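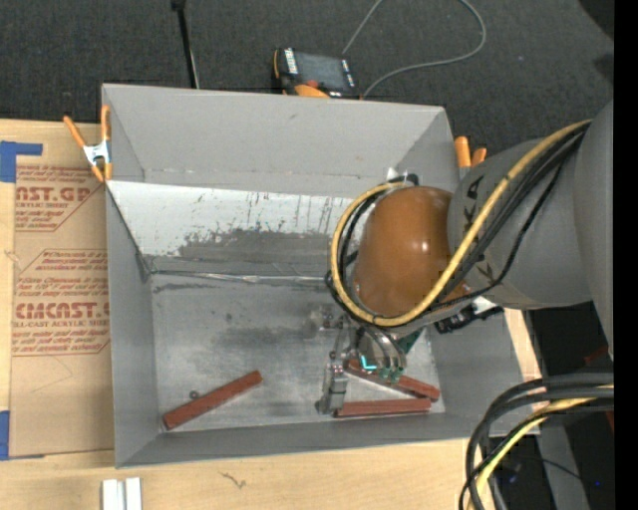 Notebook, bin bench – 2023-02-03

Bars again. Three of them left in the gray bin, reddish brown, one off by itself on the left and the other two keeping company on the right, not quite parallel. Also the little round dark piece, which looks like a nut and which I have so far failed to match to anything on the parts list. Dilani says it came in with the Daltine delivery. Dilani says that about everything.

Why I'm writing this down: Senga wants the bin page brought up to date before the Lennox stock arrives, and the last entry is from August and reads, in full, "bin ok." It's my handwriting, so I can't complain.

State of the bin

Floor is scuffed all over, with darker smears and small spots. The sloped panel at the back is still nearly white at the top and has the ragged dark patch lower down. I went through the old pages to find when the patch started and learned that we once spent a whole page on where to hang the broom. The crinkled strip along the bottom of the slope is still shiny. I ran a rag along it and the rag caught twice. Wants pressing down again, or replacing with something that has been cut by a person holding a ruler.

Far wall has one scuff, near the upper middle. Leave it.

Cleaning

Tried the Ikon cleaner on a corner of the floor, 20 minutes, then wiped. The corner is now a slightly different gray. I can't say cleaner. Dilani thinks cleaner, Senga thinks we should stop asking. Second try with plain soap and the stiff brush, same result, smells better.

Not touching the worn patch until we decide whether to re-cover the slope. If we do re-cover it, do the whole width in one piece. The offcut method was my idea and I withdraw it.

Bars

The sheet for this batch says 70 bars. The rack tally also says 70, so either everything is in order or both were copied from the same wrong number. Will check on the rack itself after lunch.

Length on the sheet is 200 mm. I measured the left-hand bar and got 200 with the steel rule and a hair over with the tape, so the tape goes back to the drawer of things we don't trust, where it will find friends. Edges straight. Wiped it with a white cloth and a bit of the reddish brown came off, enough to annoy me. Wear gloves for these, or wear a shirt you don't like.

For anybody setting out bars for the Drornico order: keep the ends apart. Two lying in a narrow wedge are a nuisance to separate with cold fingers, and the heater is on Senga's side of the room.

To do

Press down or replace the seam strip (me).
Ask Daltine about the nut. Send a photo, since last time "small, round, dark" got us a 7 page catalog.
Get a quote for sheet metal, full width of the slope.
Brush heads, stiff. The current one has gone soft in the middle.
Find out who has the good steel rule. I have it. Put it back.

Later, same day: rack counted, 70. Slightly disappointed. Senga has initialed the page and added "broom still not hung" in the margin.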